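Fadbridge table

A Fadbridge table is a plain wooden work table of a type first made in the town of Fadbridge and later copied by joiners elsewhere in the county. It was sold mainly to schools, drawing offices and dressmakers. The type is known for its wide, flat top, its lack of drawers and the way the top is fixed to the base, which allows the wood to move with the seasons.

Origins

The first tables were made by the Walon workshop, a family firm that had until then built carts and farm gates. When orders for carts fell away, the workshop turned to furniture for local schools. An early order book lists 58 tables for the grammar school at Demance, to be delivered before the start of the autumn term. The school complained that the first batch was too heavy to move between rooms, and the legs were made thinner from then on.

Kartini Latuheru, who wrote a short history of the trade in the town, argues that the design owed more to the cart than to other furniture. The long rails under the top are jointed in the same way as the bed of a farm cart, and the workshop went on using cart bolts until its stock ran out.

Construction

The top is made of boards glued edge to edge and planed flat on both sides. It is held to the rails by small wooden blocks, known locally as buttons, which slide in a groove. No screws pass through the top itself. Early tables were finished with linseed oil – later ones with a brown spirit varnish, which marks easily but can be renewed without stripping the whole surface.

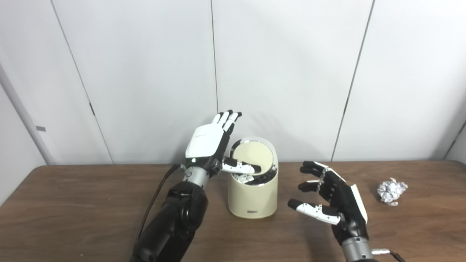

Two sizes were offered. The smaller was meant for a pair of pupils, and the larger, called the cutting table, was bought by tailors and map makers. The cutting table could be up to 228 centimetres long and was supplied with a middle leg, although many owners later took this off to make room for their knees.

Decline and later interest

Steel-framed tables replaced the type in most schools, and the Walon workshop closed after a fire in its timber store. The Kwok joinery took over the remaining patterns and made the smaller size for a few more years, with a slightly thicker top and square legs. These later tables are often sold as Walon work, but they can be told apart by the number stamped under the rail, which the older workshop never used. The highest stamp recorded so far is 587.

Irfan Siregar began a list of surviving tables after finding one in use as a potting bench. Most of those on his list are in private houses – many have been cut down in length or given new legs. The town museum at Fadbridge has an unaltered cutting table, still with its middle leg, in the ground-floor reading room.

See also

Drawing table
Refectory table
Trestle table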